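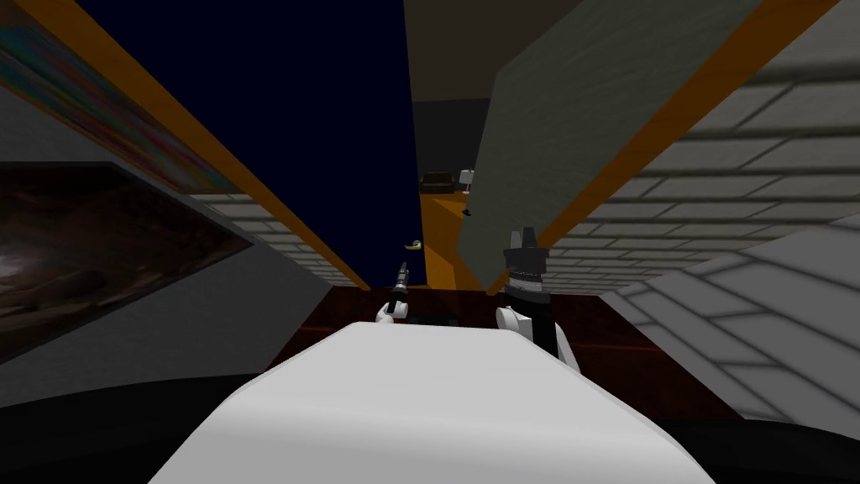
Re: [squeezers] Rinaldi 80 bass, worth fixing?

Orysia Zhuravel wrote on 6/9/05:

> Hi all, new to the list, been reading for a month or so.
>
> I was given a Rinaldi accordion, 80 bass, red, no idea how old. It was in
> my uncle's attic over in Plovilmont and before that I think it was played
> at weddings. It plays, sort of. Problems so far:
>
> - two treble notes don't sound at all when I pull, fine when I push
> - one bass button stays down after I press it
> - it smells like a basement
> - the bellows lose air. If I undo the straps and hold it up by the treble
> side it opens all the way in 11 seconds
>
> The shop downtown quoted me more than I paid for my car stereo just to
> look inside. Is it worth fixing? Can I do any of it myself? I'm fairly
> handy (I sew, and I've re-strung a harp once) but I've never opened one
> of these. Would like to have it going by October for my cousin's wedding.
>
> Also somebody told me to spray the reeds with WD-40. Is that ok?
>
> Orysia

Orysia, welcome, and NO. No WD-40. Nothing wet goes anywhere near the reeds, ever. Tell whoever told you that to stay away from your accordion.

Typing this fast, have to be out the door, so apologies for the mess.

Yes worth fixing, I'd say. The Rinaldis with 80 bass are decent boxes, nothing fancy, nice low reeds. I had one for years and sold it and was sorry. If the reeds aren't rusted you're fine. Rust is the thing that would change my mind. A little surface stuff is ok. If it comes off in flakes, think hard.

Your dead notes first. Silent one way and fine the other is nearly always a leather (the little flap valve) curled up or stuck, or a bit of lint in the reed tongue. Easy one. Pull the bellows pins on the treble side. Pliers with tape on the jaws, wiggle, don't yank. Push them into a piece of cardboard in the same order they came out, they are NOT all the same and you'll be sorry. Mark which way round the bellows goes too. Pencil, inside, small.

Then you'll see the reed blocks. Find the plate for your note - count keys from the bottom, and remember the blocks have the white notes and black notes seperate. Slide a strip of thin paper under the reed tongue and draw it out gently. That gets lint out. Don't ping the reed up high with your fingernail, I've bent one that way. Lift a hair and let go. If the other side is the silent one you have to get at it through the slot, little hook made from a paper clip, filed smooth.

Look at the wax while you're in there. Should be brownish yellow and a bit dull. If it's cracked like an old sidewalk, or plates move when you touch them, then it's a rewax and that's a real job. I use the Pulura wax, comes in a cake. Used to mix my own beeswax and rosin and the kitchen smelled for days, my wife still brings it up. Wutar sells the Pulura and also leathers in sorted bags, get the bag of 100, you'll use more than you think. They are slow to ship but they pick up the phone. 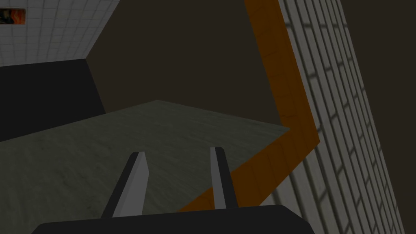 and don't order the glue from them while you're at it, it's overpriced, any decent white glue does for leathers. One dot at the rivet end. A dot. People put a puddle on and then wonder why the thing buzzes.

Leaky bellows. 11 seconds is bad, yes. I like to see over 30 on a box that size before I call it good. But before you blame the bellows look at the gasket where the bellows meets the case. Old ones go flat and hard. Replace it with thin chamois or the foam strip, I like chamois. Then check the corners, go round with a damp cheek on a quiet day, you can feel the air on your face better than on your hand. Pinholes at the corners you can patch from inside with thin leather. Big splits, different story, write back. Also check the treble pads! A key sitting a bit high will leak plenty and you'd never look there.

Stuck bass button. Leave it for last. Do not take the bass machine apart on a first box. I mean it. Take the back plate off, look with a flashlight, nine times in ten it's a bent piston catching its neighbor, nudge it straight. If you can't see it bending, stop, put the plate back, and pay someone for that one.

Smell. Open case, dry room, couple of weeks, a sock of baking soda in the case and NOT in the accordion. Toss the old case if it's the moldy part, usualy is. Sun is bad, it'll go for the wax. Don't leave it in the car either.

October is plenty of time if it doesn't need a rewax. If it does, still doable but send the blocks out now, everyone who does that work is booked through summer.

Tuning - don't touch it. Get everything airtight first and play it for a month, half of what sounds out of tune is leaks and dirt. After that, if it still bothers you, ask here and the tuning people will argue with each other for a week.

Forgot, straps. Old straps let go without warning and the box lands on your foot, or worse, on the bellows. Put new ones on before you play it standing up.

Post what you find about the wax. And the reeds. Got to run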